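How a Book Gets Its Pages in Order

A story is written one word after another, but a printed book is not made one page after another. Several pages are printed at once on a large sheet of paper. The sheet is then folded and cut. After folding, the pages must come out in the right order. The plan that makes this happen is called imposition.

Leaves and pages

A leaf is one piece of paper in a book. A page is one side of a leaf. Every leaf has 2 pages, a front and a back. The front is called the recto and the back is called the verso. When a book in English lies open, the recto is on the right and the verso is on the left. Rectos have odd numbers. Versos have even numbers.

If the last number printed in a book is 13, that page is a recto. Its verso is page 14, even when it has been left blank.

Folding the sheet

Take a sheet of paper and fold it in half once. It now has two leaves and four pages. Fold it in half again, across the first fold. It now has four leaves and eight pages, but some of the edges are joined. A printer trims these edges so that the leaves can turn.

A folded and gathered group of leaves is called a signature. Signatures often have 16 or 32 pages. A thick book has many signatures stacked together and sewn or glued along one side. That side becomes the spine.
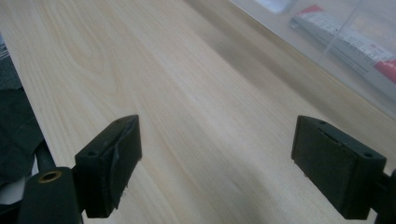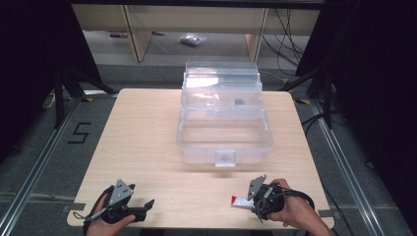
Making a dummy

A dummy is a small blank copy of a book. Authors and illustrators use one to plan which words and drawings go on which page. To make an eight-page dummy you need one sheet of plain paper and a pencil.

1. Fold the sheet in half, short edge to short edge. Press the fold flat.
2. Turn it and fold it in half again the same way.
3. Hold it like a book, with the last fold on the left. Do not cut anything yet.
4. Number the pages from 1 to 8 in the lower corners. Lift the joined edges to reach the inside pages.
5. Unfold the sheet and look at the numbers.

The numbers will seem to be out of order, and half of them will be upside down. Pages 1 and 8 are next to each other on one side of the sheet. Pages 2 and 7 are next to each other on the other side. In each pair the two numbers add up to 9, one more than the number of pages. The same rule works for a signature of 16 pages, where each pair adds up to 17.

Why some books have blank pages

Hatsue Imai wrote a story called The Ferry to Enetti. Her typed pages and drawings filled 74 pages of the dummy. The printer, Laner, used signatures of 16 pages. Four signatures hold 64 pages, which was too few. Five signatures hold 80 pages, which left six to fill.

She had three choices. She could shorten the story by ten pages, add six pages of new material, or leave some pages blank. She added a map on two pages and a note about ferries on two more. The last 2 pages stayed blank.

Words to know

Imposition: the plan for placing pages on a large sheet.
Recto: the front of a leaf.
Verso: the back of a leaf.
Signature: a folded group of leaves.
Dummy: a blank copy used for planning.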